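Bendetero gear cell for the simulator: a review after 3 months

I bought the Bendetero gear cell pack for our small training workshop in Gruvton, where we teach people to set up assembly robots before they are allowed to touch a real one. The pack costs 233 euros for one seat. You get one arm on a pedestal, a large table board, a square tray, a set of toothed gears in different colours, and two views: one from the room and one from the wrist. It runs inside the Vurkwood simulator, and you must already have Vurkwood. I had missed this in the shop text, so please read it with more attention than I did.

Installation

The installation was easy. The manual has 632 pages, but the part for the first start is short and well written. I began on a Thursday after lunch and the arm was moving before I went home. The only trouble was the licence file, which must lie in the same folder as the cell file. The error message says only "cell not found", and I lost a good hour with it.

Setting up the cell

The part I like most is how you teach the tray. You bring the fingers to the corners, save each position, and the program calculates the angle of the tray by itself. In our cell the tray is turned on purpose, so that the students cannot simply copy the numbers from the manual. If you save one corner badly, every pick afterwards is wrong by the same amount, and this is a very useful lesson for a beginner.

The wrist view has a strong lens distortion and the corners are black. At first I found it tiring. You can switch on a correction, but then you lose the edge of the view, and I went back to the round one. The noise is also quite high from the factory. I put it one step lower and later put it back, as the students learned a gripping program that worked only with clean pictures.

The fingers are big compared to the gears. When they come together over the tray, they hide a part of what you want to see, and dark gears are more difficult than bright ones because of the shadow. I would recommend to start the lessons with red and green and to take the brown one later.

Looking after it

A simulated cell also needs some care. After each update of Vurkwood the finger opening returned to its standard value, and I had to enter ours again. Now I keep a copy of the settings on another disk. The zero position of the arm should also be checked after an update. Mine moved once, in July, and the support of Bendetero answered with a correct repair file, although it took them more than 2 weeks.

What I do not like

The light in the room is too weak and there is only one slider for it. The shadow of the arm is soft and large, and it cannot be switched off alone. I used the Demissie cell before this one. It had better light, but its gears looked like plain discs, so I still prefer Bendetero.

For a school or a small workshop I can recommend it. For one person at home the price is a little high. 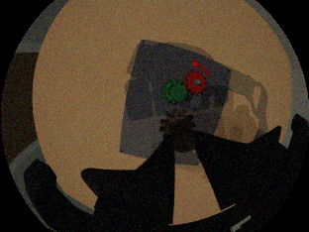
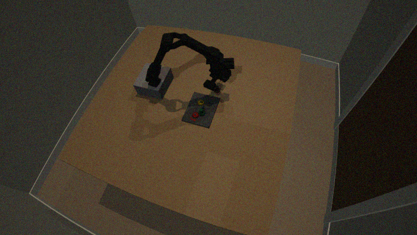
First the wrist view with the fingers at the brown gear, then the room view with the arm over the tray.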